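Garment Folding Attendants (2 positions, casual), Trullamell

Nultstead requires two attendants to fold and sort knitwear in furnished bedrooms at Trullamell. Work is done at bed height. Jumpers are laid flat on the made bed, sleeves squared, then folded in thirds.

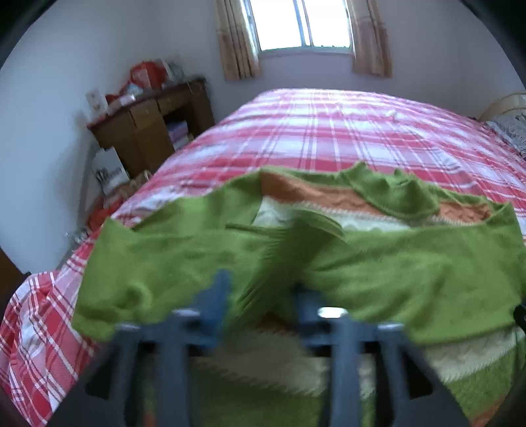

Colour sorting follows folding. Applicants must be able to stand for a full shift. Quote ref. 320 when applying. Applications close April 15, 2022.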